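Sokol are looking for a second singer

We're a four-piece from Closville playing loud-ish folk rock with a lot of harmony in it, and since our other voice moved away we've been singing half our songs with a hole in the middle. We'd love to fill it before we record.

The plan is an album of our own songs, working title Enidico, to be made at Drolport over the winter. Nine songs are finished, two more need words, and if you write we'd be thrilled to hear what you'd do with them. There's one slow song in particular that has been waiting for a proper low harmony for ages - come and claim it!

You might be an alto, a tenor or something in between. What we care about is that you can hold a line against another singer and enjoy doing it. Playing something as well would be lovely (fiddle, accordion, keys) but it's a bonus.

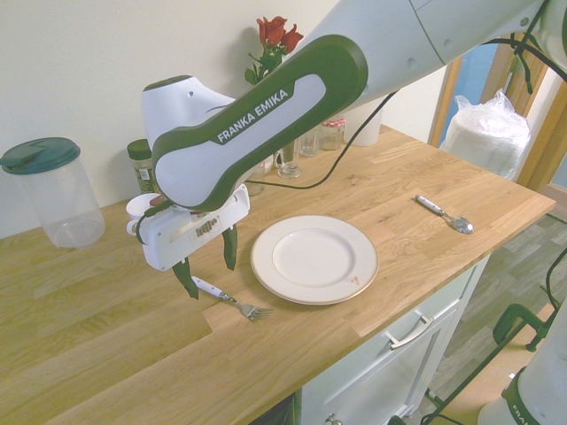 Do I need to read music?

Most of us can't, so you'll be in good company. We learn parts by ear from rough phone recordings, and Darcy Quinlan, our guitarist, writes out the chords for anyone who wants them.

We rehearse one evening a week and play a couple of gigs a month, mostly in rooms holding up to 200 people. Gig money is split equally between all five of us after petrol. The recording is already paid for, so you won't be asked to chip in.

To put yourself forward, send us two songs, one of them a cover, with your voice nice and clear. Phone recordings are absolutely fine. Add a few lines about what you listen to and where you've sung before - choirs, kitchens and karaoke all count. Please get them to Darcy by November 24, 2018. We'll listen to every single one and write back to everybody.

Auditions will be at our rehearsal room, Unit 27, Closville. Bring a song you love and we'll play it with you.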